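Trinoder #100: page count, paper stock and the reprint question
Forum: Indie and Small Press Comics

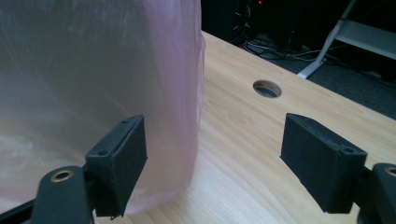

kulap_s
Kulter has put up the solicitation for Trinoder #100. 362 pages, square bound, one new lead story and then the full Vitilholm arc reprinted from the original files. Print run is 2,054 copies. Does anyone know if the arc is recolored or just rescanned?

inkline_dwayne
Recolored. Siriporn Duangkaew did the new colors on the first two chapters. The rest keeps the old separations with the black plate cleaned up. The line art is untouched as far as I know.

mbwambo_fan
362 pages with a glued spine is a bad idea. The Mbwambo collection was shorter than that and mine split at the center after two readings. They should have done two volumes or sewn it.

kulap_s
The solicitation says "square bound" and nothing else. That could still be sewn.

mbwambo_fan
It could, but publishers who pay for sewing say so in the listing.

M. Luangrath
I would not compare it to Mbwambo. That book was on heavy coated stock, which fights the glue every time you open it. Kulter switched to uncoated paper with issue 91 and the spines have held up fine. My concern is the double-page spreads in Vitilholm chapter three. The lettering runs into the gutter, and in the single issues you could only read it because they were stapled.

inkline_dwayne
Chapter three was relettered. Chutima Khamphan moved the balloons out from the center on all the spreads. She posted two of the pages in February.

M. Luangrath
Good. Then I withdraw that one.

pagecount
Is the 2,054 for all covers combined? The variant is listed at 1,000, so the standard cover would be 1,054, which is low for a numbered anniversary issue.

kulap_s
Combined, the way I read it. My shop closes its orders Sunday at 6 p.m. and they were told no second printing is planned.

mbwambo_fan
They said that about #50 too and it was reprinted twice. I'll wait for a copy I can open in the store.

inkline_dwayne
#50 was under the previous editor – different printer as well. I ordered one standard cover.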